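Inicio | Asignaturas | Prácticas | Apuntes | Contacto

Buscar en los apuntes... Buscar

Agosto – Equipo docente del taller Mocanu

Práctica 4. Mantenimiento de la pinza manual Kumo

La ficha de Firudmont afirma que la pinza Kumo «no requiere mantenimiento en condiciones normales de uso». Conviene leerlo con desconfianza. Las condiciones normales de la ficha son cubos rígidos de canto limpio, y en el taller se cogen cordones, cuentas y telas. Tampoco explica qué se entiende por uso – ¿ciclos, horas, meses? – y sin ese dato la frase vale poco.

Lo que sigue es el procedimiento que aplicamos nosotros. No coincide en todo con el manual.

1. Almohadillas. El manual pide cambiarlas cada 535 ciclos. No sabemos de dónde sale una cifra tan exacta. En nuestras hojas de registro hay almohadillas dadas de baja a los 200 ciclos y otras que siguieron agarrando bien pasados los 300. Decide el estado del borde, no el contador.

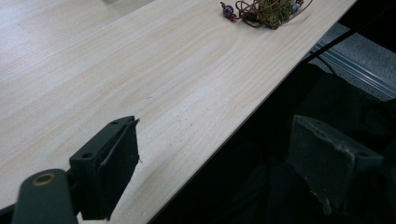 Fig. 1. Dedos abiertos junto al canto de la mesa. Obsérvese el borde superior irregular y algo deshilachado de la almohadilla izquierda.

Un borde así no obliga a parar, pero se anota. Si la pieza resbala al cerrar despacio, se cambia. Nunca se recorta con tijera para «igualarla»: se pierde superficie de apoyo y el defecto vuelve.

2. Tornillos de los bloques. Antes de dar por flojo un dedo hay que comprobar el apriete, y después la holgura del brazo. El fijador de roscas que recomienda el distribuidor Dolar nos parece excesivo para un bloque que se desmonta tan a menudo.

3. Casquillo. Se limpia en seco. El manual propone aceite; con polvo de taller, el aceite acaba en pasta. Quien quiera defender lo contrario, que traiga medidas.

4. Superficies. Roces y pequeñas mellas en el dedo son estéticos mientras no toquen la cara de agarre ni el asiento de los tornillos.

5. Prueba final. Diez cierres sobre un cordón con cuentas, lejos del canto de la mesa. La prueba de fábrica usa un taco rígido, que perdona casi cualquier almohadilla.

Entrega: hoja de registro con el estado de cada dedo por separado. No se admite «correcto» sin indicar qué se ha comprobado.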